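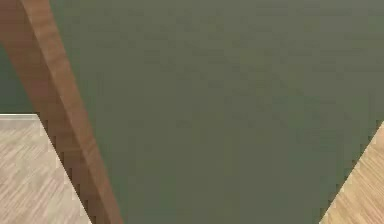
Home About us Services News Careers Contact

Esora launches a minute-taking service for meetings that would otherwise be forgotten

Prurby, August 2022

For immediate release

Esora, the Prurby office services firm, is to start sending trained minute-takers into other people's meetings. The new service is called Tudell. It opens for bookings in September and promises to deliver a written record, two pages at most, by the end of the next working day.

The firm has form in this area. For years its main business has been answering telephones for companies too busy to answer their own, and its staff have spent much of that time explaining that someone was in a meeting. It seemed only fair to go and find out what was going on in there.

Tudell minutes set out what was decided, who is going to do it and by when. Where nothing was decided, the minutes say so, in a short paragraph that trial clients have learned to dread. Jokes are left out unless they were good. Remarks beginning "I'll keep this brief" are recorded with their start and finish times, but only if the client ticks the box.

"People assume the hard part is writing quickly," said Naomi Rugemalira, managing director of Esora. "The hard part is keeping a straight face when somebody suggests a meeting to prepare for the next meeting. We train for that. It takes most of an afternoon."

A trial ran earlier this year with 11 local organisations, among them a firm of surveyors, a choir and the freight company Mwaipopo. Between them they put 60 meetings forward. Three of these were cancelled once the organisers were asked to supply an agenda, and Esora is counting those among its successes.

Njoroge Kioko, operations manager at Mwaipopo, signed up after a long disagreement over which of two depots was meant to be getting a new forklift.

"We had both depots down as having won the argument," he said. "I went back through everyone's notes and found a shopping list, a rather good drawing of a horse and the word 'forklift' underlined twice. Now we get two pages, and I can see that I agreed to it myself. I'm not sure I like the service, but I have renewed it."

Minute-takers can attend in person anywhere in Prurby, or listen in by video call further afield. They don't vote, offer opinions or pour the tea. They will ask, once and politely, for a sentence to be repeated if it contained no verb. Drafts go to the chair alone for checking, and corrections are welcome where something was taken down wrongly. Requests to have said something cleverer are turned down.

All notes are kept confidential, and rough copies are shredded when the final version has been approved. 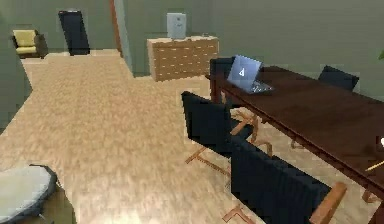 Booking and prices

Tudell can be booked by the single meeting or as a monthly arrangement. Clients are asked to give three working days' notice, a list of those attending and some idea of when they hope to finish. Meetings that overrun are charged by the quarter hour, a detail that Esora suggests reading out at the start.

Charities and community groups in Prurby pay half price. Annual general meetings are quoted for separately, depending on the state of the car park dispute.

Notes for editors

Esora provides telephone answering, post handling and typing to small and medium-sized organisations. Naomi Rugemalira is available for interview. She asks that calls be kept short, and will be taking notes.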